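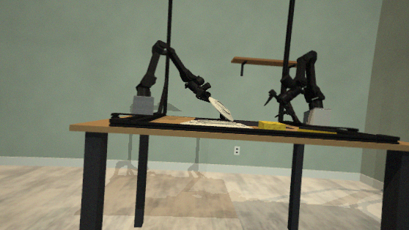
**4.2 What the plate-size claim rests on**

Few ideas about eating have traveled as far on as little as the claim that people eat less from a smaller plate. It is repeated in diet leaflets, in canteen guidelines and in the sales text of tableware firms, usually with no source attached. When a source is given, it tends to lead back to one of two studies, and neither measured what the claim says. The Dorkau study measured how much food people put on the plate and never weighed what came back. The Indstead study did weigh leftovers, but the smaller plates were used at lunch and the larger ones at dinner. Even the table is treated as a detail not worth reporting. A light wooden tabletop with a white sheet of paper on it, as in Figure 1, gives a pale plate very little to stand out against over the paper and somewhat more over the wood, and a theory that depends on how large the food looks against its surroundings ought to care which of those a diner was looking at. Neither report says.

The theory itself is borrowed from work on visual illusions. A disk inside a slightly larger ring looks bigger than the same disk inside a much larger ring. Swap the disk for a serving of rice and the ring for the edge of a plate, and it seems to follow that a generous plate makes a serving look mean, so that people add more. We have no quarrel with the illusion, which is easy to show on paper. Our doubt is about the swap. Rice has no clean edge. It is heaped, it is seen from a chair at a slant, and the person serving it has usually eaten rice before and has some notion of how much is enough. Głowacki raised this point in his first review of the field, and we have not found a reply to it that does more than restate the illusion.

A second problem is that "plate size" is not one thing. Most of the reports we read give a single diameter. Two plates of equal diameter can hold very different amounts, because one may be nearly all well and the other nearly all rim. On a plate with a broad, flat rim and a shallow well, such as the one in Figure 2, the groove at the inner edge may well be the ring that the eye uses, and the outer edge may hardly matter. It is also possible that diners use the outer edge, or both, or that they look at neither and stop when the spoon feels right. The published data cannot settle this.

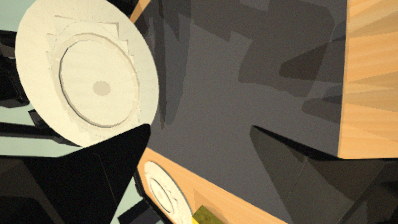

Wiegand tried to get around the problem by treating rim width as a separate factor in the Grostel canteen trial. The intention was good. In practice the wide-rimmed plates were also heavier and were kept in a different stack nearer the soup, and the stack a diner reached first depended on which door they came in by. The trial report treats this as noise. We think it is more serious than that. People who came in by the yard door were mostly from the workshop and had been on their feet since early morning, and they took more food on every kind of plate. Once entrance is added to the model, the effect of the rim shrinks until its sign depends on whether the Thursday sessions are kept in. We would not call that a finding in either direction.

The Latuheru survey is sometimes offered as independent support. It had 2000 respondents, which sounds reassuring until one reads the question they were asked. Respondents were shown outlines of plates and told to mark the one from which they would "probably eat too much." A person who has heard that big plates make people overeat will mark the big plate. The survey shows that the claim is well known. It says nothing about dinner.

There is also the matter of second helpings. In a laboratory session the plate is filled once, or the visits to the serving table are limited to keep the timing even. At home the pot is on the stove. If a small plate leads someone to take less the first time and to go back for more, a study that stops after the first trip will record a success. Wiegand's diners were free to return, but only the first trip was logged. Głowacki's own kitchen data, gathered in January from households that had agreed to weigh their pots before and after the meal, do cover the whole meal. They show no steady link between plate diameter and food eaten. He is careful to add that these households chose themselves and knew they were being studied, and we share that caution. A null result from a weak design is still weak.

What would change our minds is not hard to describe. Rim and well should be reported separately, along with depth, weight and color. The tabletop and anything laid on it should be reported too, in enough detail that someone else could set it up again. Food should be weighed over the whole meal, returns included, and plates should be assigned by someone who does not know the purpose of the study. None of this is costly. We found no report that does all of it, and the ones that come closest are also the ones with the smallest effects. That pattern is familiar from other parts of nutrition research, and it should make readers slow to accept the stronger figures.

We have therefore left plate size out of the main model and entered it only in the sensitivity checks, where well diameter and rim width appear as separate terms.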